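Ravetti Problem Archive, data card

Scoring records from a regional creative problem-solving contest for elementary and middle school teams. One row per team per long-term problem. Release 2 holds 1234 rows in a single CSV file, UTF-8, comma separated.

Fields

team_id: integer, assigned at entry, not stable across seasons
division: I or II, by grade of the oldest member
problem: Valmont, Lelleck or Fogh
raw_score: judges' total before scaling
style_score: blank if the team elected no style items
penalty: zero or negative
spontaneous: scaled score, entered from paper sheets

Scores were keyed by hand from the judges' forms. 71 forms had an illegible penalty box; these rows carry the value NA and are left out of the ranking script. Fourteen teams switched problems after registration and appear under the problem they performed.

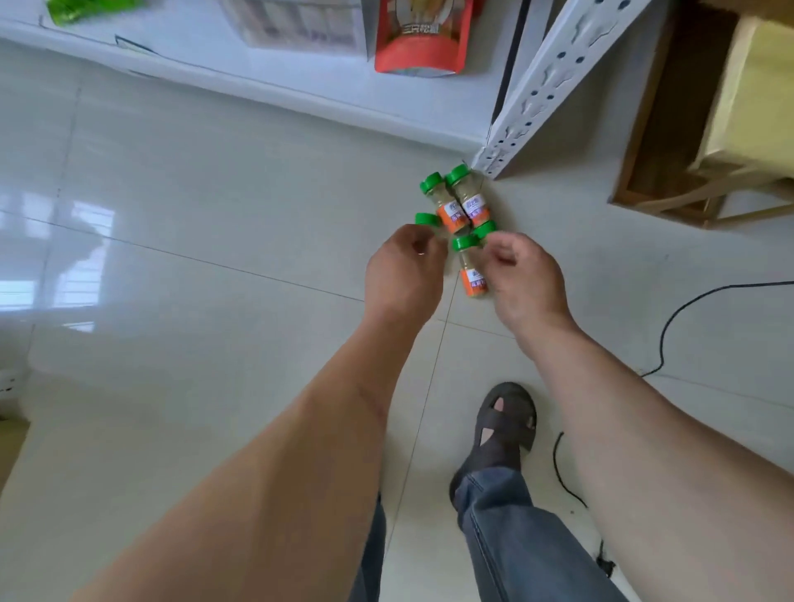
Harpreet Lapointe: the Fogh rows from the Thursday session look scaled already. Raw totals there never go over the scaled maximum, and the other sessions do. Can someone check the forms before people start averaging across problems?

Checked against the paper forms. The head judge's table in that session wrote scaled scores in the raw column. The rows are flagged with session_note = S and the values are unchanged. Do not pool them with other Fogh rows.

Known gaps

Team rosters and school names are not included. Division I spontaneous scores are missing for teams that withdrew after the long-term round. Ties are kept as recorded, without tiebreak.

Maintainer: Junhao Lü. Send corrections with the team_id and a scan of the form.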